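4.2 Perceived bias and the source of the accusation

The second study asked whether readers judge a social media platform differently when an accusation of political bias comes from an elected official, from a news outlet, or from another user. Earlier work has mostly measured trust in a platform at a single point in time. The present design follows the same readers over 14 days, so that a change in their views can be set against what they were shown during that period.

Participants were 360 adults who reported using at least one social media service for news. They were recruited in May through the Kovalchuk Panel and were assigned at random to one of three groups. Each group used Ilutus, a closed test platform built to look and behave like a commercial news feed. The feed contained 30 posts on ordinary subjects, which were the same for all participants, and a smaller set of posts in which the platform was accused of favoring one political side. Only the named source of the accusation differed between groups. The wording of the accusation was held constant.

All posts were written for the study and were checked by two coders working apart from each other. Where the coders disagreed, the post was discussed and, if agreement could not be reached, removed from the feed. Attached pictures were coded as well, under the rules in the Dekuseo codebook.
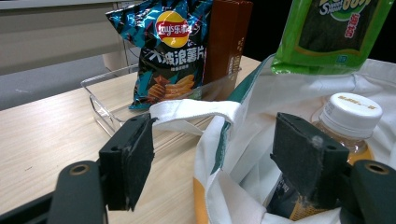

Political content was coded at the level of the whole post, with text and attachment read together. A post counted as political if it named a party, a public office, a candidate, or a law under debate. A picture could make a post political even when its words were neutral, as with a campaign sign or a flag carried at a rally. The reverse did not hold. Where the attachment carried no such marker, as with the light wooden tabletop in Figure 4, the code rested on the text alone. This rule was chosen to keep the coders from reading intent into a picture on the basis of who had posted it.

Perceived bias was measured on a seven-point scale at the start of the study, at the midpoint, and at the end. Participants were also asked which side, if any, they thought the platform favored. The order of the two questions was varied, as the Altomgate pilot had suggested that naming a side first led people to give higher scores on the scale that followed.

Scores rose in all three groups. The rise was largest among those who saw the accusation attributed to an elected official, and it was largest of all when the official belonged to the participant's own party. Accusations from a news outlet had a smaller effect, and one that had faded by the final measurement. Accusations from other users moved scores only slightly - and mainly among participants who had begun the study with low trust in the platform.

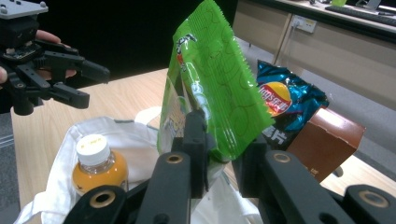

Did participants who came to see the platform as biased use it less?

Their use of the platform stayed close to its earlier level. Participants whose scores rose the most opened the feed as often as the others did and spent a similar amount of time on it, although they were less likely to share a post.

The gap between stated trust and daily use has a practical meaning for public hearings on platform conduct, where traffic figures are often offered as evidence that users are satisfied. The results of this study do not support that reading. A steady number of visits can exist alongside a marked loss of trust, at least over a period as short as the one examined here.

Two limits should be noted. Participants knew that Ilutus was a test platform, and they had no friends or long-held accounts on it. The official named in the posts was also unfamiliar to them, identified only by office and party. Section 4.3 reports a further test in which the platform was allowed to reply to the accusation in a post of its own.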